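Zandanix puts its bench robot up for hire, tea breaks not included

29 July 2019

Small electronics workshops that have always wanted a robot, but not enough to buy one, will be able to rent one by the month from this autumn. Zandanix, which has spent the past few years selling grippers and cable clips to firms that already had arms to hang them on, says its new service will bring the arm, the gripper and a person to set them up. The person goes home after 2 days. The arm stays.

The service is called Trultska, a name the company says was chosen because it means nothing in any language it checked. It is aimed at repair shops, university stores and makers of short-run boards, where the work changes too often to justify a proper production line and is too dull to keep good staff happy. Typical jobs on the list include holding a part still while someone solders it, passing tools, and moving finished pieces from one side of the bench to the other. Soldering itself is listed under "later".

"People hear robot and think of a car factory," said Fouzia Gondal, who runs the service. "We're going into rooms where the bench is older than the staff and there's a drink next to the flux. If it only works on a clean table then it's no use to any of our customers, so we don't tidy up first."

That may be the most appealing thing about the offer. The usual arrangement with a rented machine is that a man comes round beforehand with a tape measure and a list of everything you own that will have to go. Trultska customers are asked for a sturdy bench, a wall socket and enough floor to walk round the back. The contract then goes on for 26 pages, most of them about who pays if the gripper closes on something it shouldn't.

Hire starts at £1000 a month for a single arm, with a minimum term of three months. A second arm costs less than the first, though Zandanix would not say how much less until it knew who was asking. Training is included for two members of staff. A third can watch.

The firm began trials in February. One of the first went to Urquhart, a repair business that mends control boards for lifts and commercial ovens. Its workshop manager, Ruaridh McIver, was won over slowly. For the first fortnight, he said, the arm was mainly used to hold a board at an angle that his own left hand had been holding for years.

"I'd have paid for that alone," he said. "Then it learned to fetch the cutters, and it fetches them very nicely. It takes its time. You could say I've become more organised, in that I now ask for the cutters before I need them."

Speed is the obvious complaint. Zandanix limits how fast the arm may move when people are close by, and on a workbench people are always close by. Kirsty Baird, who tried a unit at her own small firm, Pilau, timed it against her daughter Flora at sorting a tray of connectors. Flora, who is 9, won the first round comfortably and then lost interest. The arm carried on through lunch and finished the tray. Baird has kept it on.

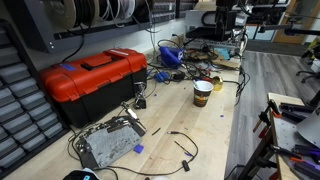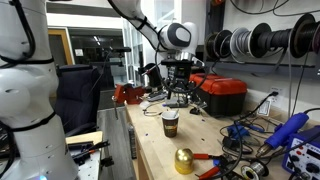 Whether there are enough workshops like these to make the sums add up is another matter. Thérèse Lévesque, who advises small manufacturers on equipment, thinks the price will put off the very smallest. "A grand a month is a part-time apprentice," she said. "An apprentice will also answer the phone."

Gondal says answering the phone is not planned. Orders open in September, with the first deliveries promised before the end of October to customers whose benches can be got at by lift. Those up a flight of stairs are asked to get in touch.

Related items
Bench vices: the cheap one did better than we hoped
Urquhart takes on second workshop for oven repairs
Hire or buy? What small firms pay for machines they use twice a week
Zandanix recalls cable clips after customers report them "too keen"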